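Learning to Bake Bread in My Mother-in-Law's Kitchen

2018-03-21

So I have been baking in a borrowed kitchen for a few weeks now, while ours is torn up, and I have come to the conclusion that I never knew how to make bread. I knew how to make bread in one oven. Take me out of it and I'm a beginner again!

The first loaf came out pale and sulky. The second had a bottom like a roof tile. My mother-in-law, bless her, ate two slices and asked for the butter both times. It was Pankaj Nigam from the old Halten bread group who wrote back and told me to buy an oven thermometer and stop trusting the dial. He was right - hers runs 25 degrees cool, and has done so, I suspect, since my husband was in grade school.

After that things picked up. I went back to my plain white loaf, 317 grams of water, and let it sit on top of the fridge until it looked ready (I used to go by the clock, and I was very proud of it). The house is drafty and the dough takes its time, so I've started mixing it right after lunch and going for a walk while it gets on with things.

Our own kitchen should be done in April. I'll be glad to have my drawers back, but I think I'll miss the company.

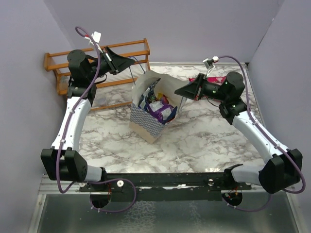

Next up is rye, which scares me a little. I have a starter going in an old jam jar and it smells like apples so far.

Recent posts
Rolls for a crowd
The trouble with raisins
17 ways to use up a stale loaf

Contact | Copyright 2018 | Back to top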